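How Do Movie Sounds Get Made?

4 min read

I love movies, and I especially love the noises in them. Footsteps in snow, a creaky door, a horse clopping down a street. When I was nine I thought all of those came straight from the camera. Nope! A lot of them get added months later by a person in a room full of junk. That person is called a Foley artist (you say it FOH-lee), and I think it might be the best job in the whole movie business.

Let me back up a bit. When actors are filming, the microphones are pointed at their mouths. The crew really wants to catch the talking. So the little sounds, like a coat swishing or a cup being put down, can come out very quiet, or get covered up by a truck going past. Sometimes the floor of a castle is really painted wood, and it sounds like painted wood when the knight stomps across it. Not very castle-y.

So after the filming is done, the Foley artist stands in front of a big screen and watches the movie, a tiny piece at a time. When the knight takes a step, the artist takes a step too, on a slab of real stone. Step, step, step, all in time with the picture. If one is late, they go back and try again. (I tried this at home with a cartoon and my sister's rain boots. It is so much harder than it looks!)

I got to ask a real Foley artist about it. Her name is Noeline Doolan, and she keeps 40 pairs of shoes at work. Hardly any of them fit her properly. She has heels, hiking boots, flip-flops and one enormous pair of clown shoes that she uses for monsters. 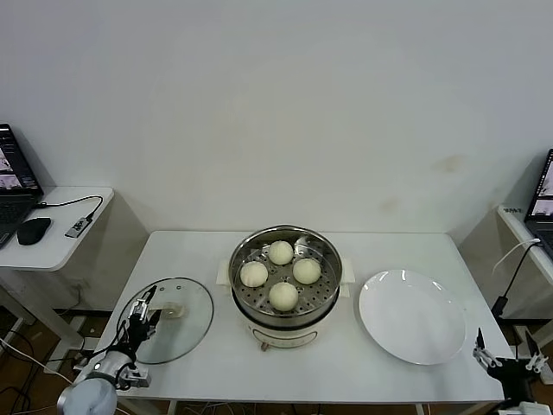 My favorite part is the cheating. The thing you hear often isn't the thing you see at all. Snow crunching under somebody's boots? Try squeezing a bag of cornstarch. A horse trotting along can be two halves of a coconut shell, and if you snap a stalk of celery close to a microphone it sounds exactly like a bone breaking. Yuck, but also kind of great. Leather gloves flapped in the air make pretty good bird wings.

Noeline told me she once needed the sound of a dragon egg hatching for a movie called Siltier. She tried walnuts first, then a flowerpot, and ended up slowly pulling apart a stale ice cream cone. It took her 22 tries to get one she liked.

You might be wondering where the name comes from. It's from Jack Foley, who worked on sounds at a movie studio a long time ago, when movies with sound were still very new. People liked his way of doing things so much that they named the job after him.

Foley isn't the only sound in a movie, by the way. Music is made by somebody else, and so are the really big booms and laser zaps. Another person, called the mixer, puts it all together and decides how loud each bit should be. If the mixer gets it wrong you can't hear the hero whisper over the crickets.

Want to have a go? Ask a grown-up to help you find a short clip, maybe 12 seconds long, and play it with the sound turned off. Look for everything that moves. Then dig around for things that crinkle, thump, squeak or splash, and record yourself making the noises while the clip plays. Paper bags are good for fire. Your own arms in a raincoat are good for just about any kind of running.

And next time you watch a movie, shut your eyes for a minute and listen to the feet - somebody walked every one of those steps!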